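November 1, 2019
By Alina Neagu

Does a cliffhanger keep people watching? Streaming sites say so. I had my doubts, so I tested the idea on Draline, a crime drama with 26 episodes on Finik.

I coded every episode ending as open or closed, then read 3266 viewer comments posted through June. Open endings drew more comments, but almost 800 of those were complaints about the wait.
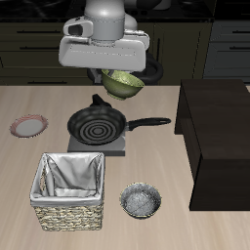 A robot arm holds a green bowl above a counter

Commenting is not watching. Finik gives out no viewing figures, so I can't say who came back the next week – and neither can the fans who swear everyone did. The jump after episode nine could just as well come from Baran joining the cast as the detective's brother.

My sample leans toward loud people. I would not trust it past this one show.

Related
Stustlow: do remakes need 90 minutes?
Who reads episode recaps?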